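October, dye bench notes, 9:40 am

Back on the walnut batch. I left the Nukthorpe hulls soaking since the start of the week and the liquor has gone properly dark, like coffee you forgot on the stove. Strained it through the old pillowcase (note to self, buy muslin, the pillowcase sheds) and ended up with 2000 ml, which is plenty for the small skeins. Smell is earthy but fine, no mold on top.

Wool is the Conneely two-ply, scoured last night. I'm splitting it into 3 lots: no mordant, alum, and alum plus a pinch of iron at the end. Romana Havlíček swears walnut doesn't need any mordant at all and she's probably right, but I want the side-by-side on the wall so we can quit arguing about it!
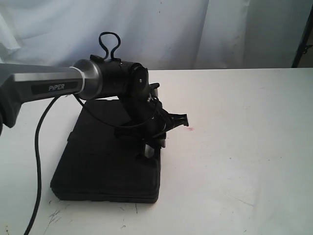
Flat black case on the white tabletop.

11:15. All lots in, holding at 50 C on the Steker hot plate. It overshoots when you first turn it on, so start low and creep up. The alum skein is already warmer in tone, kind of a toasty caramel. The plain one looks flat to me but it's early, and wet wool lies.

2:30 pm. Heat off, leaving them in the pot to cool. Iron lot went nearly chocolate in two minutes, so go easy next time (I pulled it fast, and the fiber still feels okay, maybe a little crisp).

To do: rinse tomorrow with the Pralla soap, hang out of the sun, tag each skein BEFORE it leaves the sink. Ask Romana if she wants the leftover liquor for her linen.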